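What Do People Do With Broken Small Appliances? My Fall Project Report

So my original topic was going to be recycling in general, and my advisor told me (nicely!) that I'd be writing it until retirement. I narrowed it down to one question: when a toaster or a hair dryer quits on people in Clernham, where does it go?

I started in September with a paper survey. I left stacks of it at the library, the laundromat and the Kramer hardware store, and I got 187 back out of the 391 I printed, which made me way happier than it probably should have. A few came back with coffee on them. One had a very long complaint about parking on the back, and I read the whole thing.

The big answer was "in a closet." I really expected the trash to win, but the closet beat it easily. People wrote that they meant to fix the thing, or that they felt bad throwing it out, or that they forgot they owned it (I found two dead blenders at my mom's, so no judgment). Repair came in last. The reason I saw most was price, and after that, not knowing who even does repairs anymore.

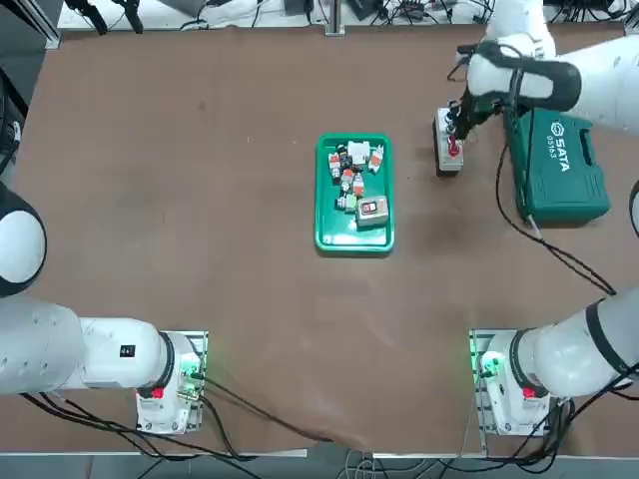

Small parts in a green tray, then a gray push-button box in the second one. 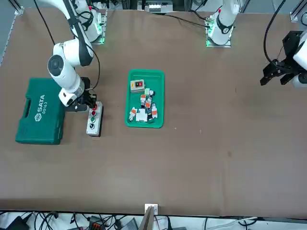

Yanti Pillai read my draft and said I was being too easy on the manufacturers, that price is only half of it when a case is glued shut and you can't buy the one part that failed. I went back to my surveys with that in mind and she had a point. Plenty of people mentioned not being able to get the thing open, and I had lumped them all in with "too expensive." I made them their own category and redid the chart, which took me an entire evening.

If I did this again I'd add Drillano, where the dump charges a drop-off fee, and compare the two towns. I'd also ask people's ages, which I completely forgot. The survey form and my tally sheets are in the folder at the front desk, and the 5 follow-up interviews are typed up behind them.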